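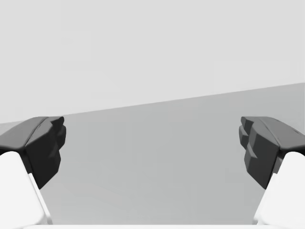
Lutum evening pottery course: a review

Courses > Art and craft > Reviews

January, by a part-time potter

I signed up for the beginners' pottery course at Lutum in Dronundale because I wanted one evening a week away from a screen, and I've come out of it completely hooked! It runs on Mondays, in the old school building behind the library, and the fee was £367 with clay and firing included (tools too, though I bought my own sponge by week 2).

You start with pinch pots and slabs, then move to the wheel quite quickly. My first bowls were dreadful, thick at the bottom and leaning like a drunk, but the teaching is patient and very hands-on, and the tutor stops the whole room now and then to show one small thing properly. The centring session alone was worth the money to me.

Glazing gets a whole evening, with up to 30 test tiles on the wall to choose from. I went for a speckled green and I'm still picking the mug up just to look at it.

Grumbles? Parking is hopeless after six, and the shelves for drying work fill up fast, so put your initials on everything. I also looked at the Citden college course, which is cheaper but spends a full term on hand-building, and I'd have got impatient.

There's a follow-on course in the spring covering handles, lids and teapots. I've already paid my £100 deposit.

Tagged: adult learning, ceramics, evening classes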